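3.2 Stimulus sets and the naming task

Participants were recruited through the Altberg adult learning centre and two community libraries (see 3.1). Testing ran through February in a quiet room, one person at a time, after the hearing check. Each session opened with picture naming, then the shopping-list recall, then the free description task. Order was fixed. 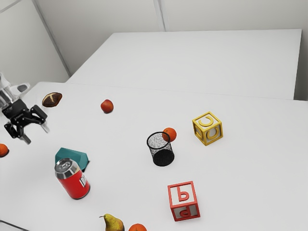
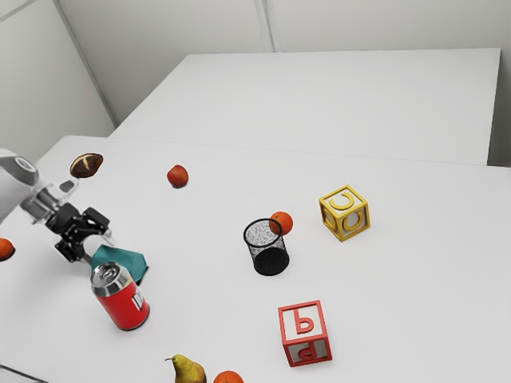
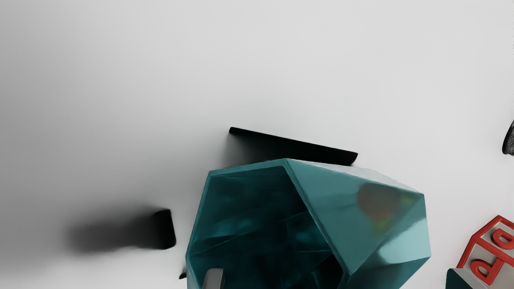
Figure 4. Rendered tabletop views. First: bread roll, apple and oranges. Second: teal cloth and red soft drink can. Third: teal faceted container.

Free description was scored for noun choice only. We wanted to know whether older bilingual speakers of Finnish and English reach for the general word or the specific one when both are available, and whether this shifts with the language of the preceding task. Verbs and prepositions were transcribed but are not analysed here. Food items behave differently from household items in nearly all the naming norms we looked at, so the two were kept apart in coding. The bread roll with the cross-shaped score on top is a good case: "bread", "roll" and "bun" were all accepted, and coded as general, middle and specific in that order. Finnish responses were coded on a parallel scale – leipä as general, sämpylä as specific – with no middle step, a weakness we come back to in section 5. "Apple" and omena have no everyday general term apart from fruit and hedelmä, and these were scored as such. The container was left out of the specific-word analysis altogether, pilot speakers having no agreed name for it in either language. It stays in the hesitation counts.

Transcription was done by the first author and checked by Onni Lindqvist, who is a native speaker of Finnish and did not know which task had come before. Disagreements were settled by relistening. In total 589 noun responses were usable after removing repetitions, false starts, and stretches where the tester had spoken over the participant. A further 20 were set aside as unclear: mostly mumbled, a few where a borrowed form could belong to either language (kaappi-type borrowings are not the problem, the problem is English nouns with a Finnish ending). We did not try to assign those by guesswork.

Hesitations were marked wherever silence before the noun went past some 200 milliseconds, the threshhold used in our earlier pilot. Filled pauses were counted seperately. "Um" and "niinku" went in the same column, which Ritva Väisänen has argued against on the grounds that niinku does more work in conversation than a pause marker. Fair point. For this paper the column stays as is.

Language background came from a short interview, not a proficiency test. Most participants had left Finland as young adults and used English at work for decades, in mills, kitchens, cleaning, one in a dental practice. Finnish was kept up through church, phone calls and, for several, grandchildren's Saturday school. Those who reported using Finnish less than once a week are analysed as a separate group. Cut-off is arbitrary but matches how participants themselves talked about it: "every week" or "hardly ever", very little in between.

The language of the shopping-list task was alternated by arrival. Half heard the list in Finnish first and half in English. Instructions for the free description task were always given in both languages, Finnish then English, and the participant was told to answer in whichever felt natural. Switching mid-answer was allowed and not commented on by the tester. Where a speaker gave both names for one object, only the first was scored for specificity and the second was logged as a switch.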